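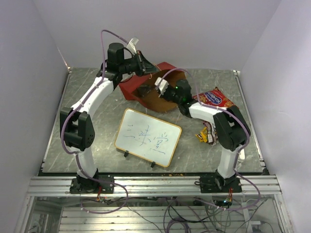

One reader wrote in to say that a bag has to be packed the night before or it isn't packed at all, it's only filled. She has sent a child off to school every morning for 6 years, and she would like it known that snacks go in last, on top, where a hungry person can find them at ten in the morning without turning everything else out onto the floor.

I have been thinking about her letter ever since, mostly while standing over my own bag. Mine is a big soft thing from Potberg, bought in a hurry one August, and it swallows whatever I give it. A red bag lying on its side with its mouth wide open is an inviting sight, and I suspect that's where the trouble starts. You see all that room and you stop choosing.

We asked readers last winter what they carry for a day out, and around 200 of you answered, some at great length (thank you, I read them all, with tea). Snack packages came up again and again. So did chargers, spare socks, a Malhotra lunch tin that one family has handed down through three children, and, to my surprise, the small whiteboard. People love a small whiteboard! They use it for tic-tac-toe in waiting rooms, for spelling words in the back seat, for notes held up to a grandfather who has left his hearing aids at home.

The whiteboard is also the thing that makes packing hard, being flat and stiff when most of what goes around it is soft. I like to put mine in first, upright against the back panel, and let the rest lean on it. My sister lays hers flat on the bottom and swears by it, although her crackers do tend to come home as crumbs.

A clear table helps more than any clever pouch. I set everything out the evening before, next to the bag, and leave it there while I do the dishes. By the time I come back I can usually see one or two things that don't need to come along — the second sweater, the 500-page novel I have been carrying since February and am still on page 57 of.

The novel went in again this morning, under the pretzels.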